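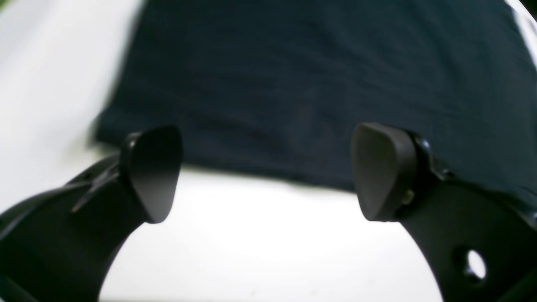
April, folding notes, continued from the inside back cover of the old book

Started 2 pm. Aim for the afternoon: settle on one way of folding the dark shirts so that the Groveck order stops coming out of the box in three different widths. I have been saying we would settle this for so long that it has its own line on the whiteboard, and somebody has drawn a small gravestone next to it.

Stock on hand: 26 shirts, all dark, all short-sleeved, out of the Kourkoulas carton. They were packed by someone who believes in rolling. I have nothing against rolling. I have something against unrolling.

First go, the shop fold. Face down, sleeves in, sides to the middle, up from the hem in thirds. Comes out at 26 cm wide if you are careful and anywhere you like if you aren't. The trouble is dark cloth. On a white table you get a very good outline and almost nothing inside it, so the side seams go missing and you end up folding to a guess. I turned the lamp down low so that it raked across and that helped more than any of the chalk marks did. Chalk also comes off on the next shirt. Note to self, stop buying chalk.

Second go, the pinch-and-flip, where you grab at the shoulder and halfway down and the thing is supposed to fold itself. Radomír Pešek can do this in the time it takes to say it. I can do it in the time it takes to say it to a lawyer. Out of 13 tries I had 2 I would put in a box with my name on it. Radomír says I am holding the hem point too loosely. He said this from across the room without looking up, so I suppose it's audible. 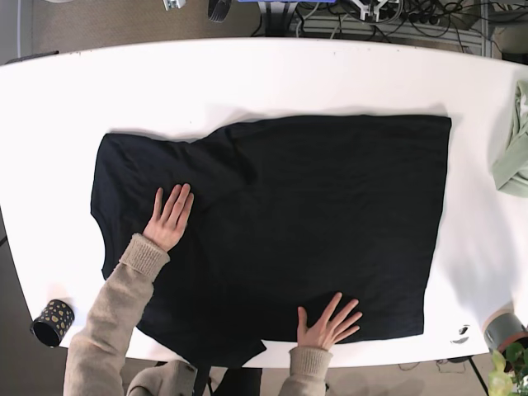

Flattening turns out to matter more than the fold, and I should have started there. A crease left in at the beginning gets folded into the middle and then it is a lump, and a stack of lumps leans. What works is laying the shirt sideways on, hem to the right, neck to the left, and pressing out with both palms and spread fingers, one hand up by the sleeve and the other down near the hem. Pull gently between the two. Don't stroke in one direction only, you just herd the wrinkles to the far side where they wait for you. The table is a bit shallow for it. The near sleeve wants to drop over the front and drag everything down with it, so lift that bit back before you start.

Also, clear the table first. I write this every time. The spotted cup was on its side again over on the left and the green cloth was wadded up at the other end, and between them they cost you a good hand's width of elbow room. Things that live on the folding table after today: nothing. (I give it until tomorrow.)

Third go, which is the one we're keeping unless somebody objects in writing:

1. Face down, flatten with both hands as above.
2. Near side in to the middle of the neck. Sleeve back on itself, edge to edge.
3. Far side the same. Check the two long edges are parallel before going on. They won't be. Fix the far one.
4. Hem up to just short of the neck, then in half.
5. Turn over, square the front with the side of your hand, stack collar to the left.

Tried the cardboard former from Flastthorpe with this as well. It gives a nice edge but it is cut for a bigger shirt, so you get a nice edge in the wrong place. Put it back on the shelf. Could be cut down, if anyone can find the knife.

Folded all 26 by the third method. Stack of 13 stands up by itself, second stack of 13 stands up if it can see the first one. Redid 3 where the collar had crept.

Still to do: long sleeves, which I'm not thinking about yet. Labels. Ask Radomír whether he really wants the file names for the fold cards without spaces, or whether that is just his Unix upbringing coming out.

Comments (4)

rpesek
It was never about the hem point, it was the thumb. And yes, no spaces.

margin_walker
We do step 4 in thirds for the bigger sizes, otherwise the stack goes top-heavy. Yours may be small enough to get away with it.

Flastthorpe bench
The knife is in the drawer with the chalk.

rpesek
Who is still buying chalk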